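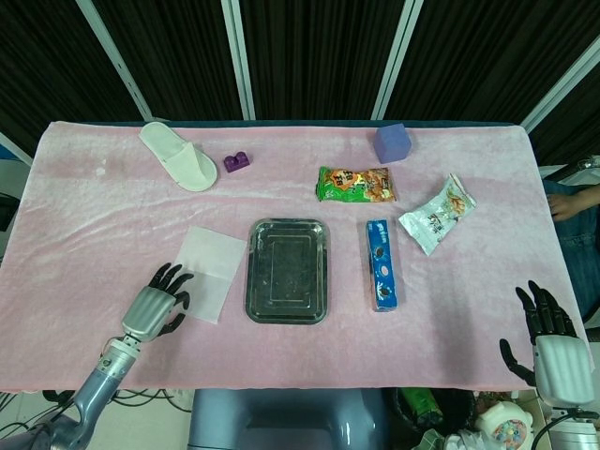
Slide 2: Snacks in the back seat

Right, hands up if you've ever pulled a rice cake out of a seat buckle. Me too, twice in October. I'll be quick on this one, then we'll get to travel sickness.

So I did the Bloxham to Lemthorpe run with both of mine, 64 miles, and kept a list of what they ate and where it ended up (pause, show list). 13 stops' worth of crumbs! My rule now is that we eat when we're parked. If a little one chokes while you're doing sixty in the middle lane, you can't get to them, and with a rear-facing seat you may not even see it.

Mention grapes. Cut lengthways, in quarters, even for the four-year-old.

Slide 3: The tray question

People always ask me about the Jomomon clip-on tray. I bought one, and I liked it for colouring in. But check your car seat manual before you fix anything to the seat, and take hard trays off before you set off. Soft lap ones are what I use these days.

Himance leaflets are by the door, please take a few (we printed 1,190 and my hall is full of them).

Slide 4: Feeling sick

Ask the room first: who's got a puker?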